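Kulldale Community Kitchens: Progress Report to the Abera Fund
Reporting period ending April

1. Status
The refit of the shared kitchen at Kulldale is on schedule. Ventilation and electrical work are complete. The grease interceptor passed its second inspection after the outlet baffle was replaced. Final plumbing sign-off is outstanding.

2. Electrical load
The original panel was rated too low for simultaneous use of the countertop appliances and the dish machine. It was replaced with a 200-amp panel, and 4 dedicated circuits were run to the work counters. A 72-hour load log showed no breaker trips. Neutral current stayed within the limits set in the design note.

3. Ventilation
Make-up air is supplied through the Celline unit on the north wall. Measured airflow at the hood was below target on the first test. The duct transition was rebuilt with a longer taper and the second test met the target. Filter access is still awkward and requires a stepladder.

4. Layout
Counter depth and cabinet runs follow revision C of the layout drawing.

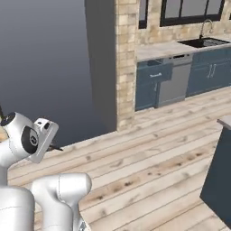
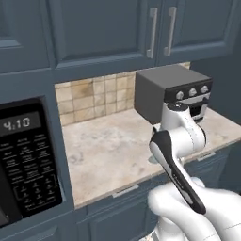 Jivavar, responding to the draft of this report, asked that the dish machine stay off the schedule until the plumbing sign-off is in hand, and noted that the drain slope at the east wall has been measured only once. The slope will be measured again before the inspector returns. Jivavar also questioned the filter interval in the maintenance plan, which had been copied from the old hood. It has been changed to match the Celline manual.

5. Budget
Spending is within the approved total. The panel replacement drew on contingency, and 12 percent of that line remains. No further draw is expected unless the drain has to be relaid.

6. Next period
Drain measurement and plumbing inspection. Handover of the maintenance binder. Trial bookings, starting with one Sunday session.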